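# Replaying episodes until the planner makes sense

I've been deep in the kitchen sim again this month, and I finally have something fun to write about! The short version: my task planner, Tustov, can now forget things on purpose, and it got a lot better at finding them.

Some background. Tustov keeps a belief map of the whole apartment, which is a list of things it thinks exist and where. The old version only ever added to that list. If the detector was wrong once, the mistake lived forever, and I'd find the arm planning a careful route around a bowl that had never been there. 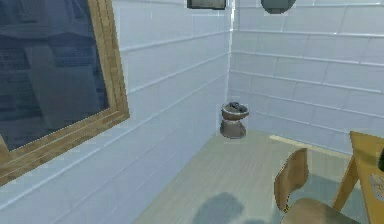
So I gave every entry a confidence that decays, but only while its spot is in view. If the camera is looking right at a place and the detector stays quiet, the score drops. If the camera is turned away, the score holds. It's such a small rule, and the ghost objects melted away within a few replays.

The counter is still my favorite stress test. Apples, a knife, a spatula, a glass you can see through – the detector has very different opinions about each of them.
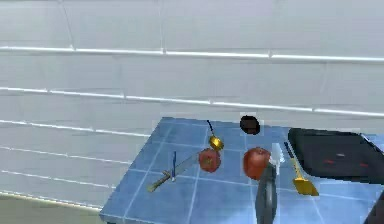 Clear objects get a slower decay now, 13 missed looks before they're dropped. I picked that by replaying 1,199 logged episodes through Cistex (my log viewer, held together with Python and hope) and watching where the planner changed its mind. Being able to scrub the belief map and the camera view side by side is the best thing I've built all year.

Windows were a surprise. The detector kept finding furniture in the glass, and each false hit reset the score.

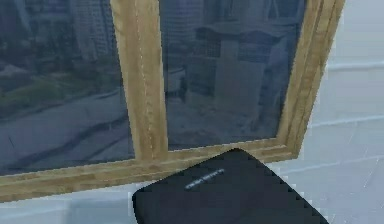 My fix was to check every hit against depth. If the point lands behind a known wall plane, it goes in the bin. That cut 78 stubborn entries from the map in one pass, and I may have cheered at my desk.

Next up is the table, where plant leaves hide half of whatever is behind them. 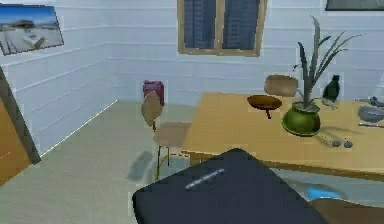
I want partial views to count as weak evidence, and I have 2 ideas for the math. The simpler one is already running on the Vaughan branch, so I'll post plots once the replays finish.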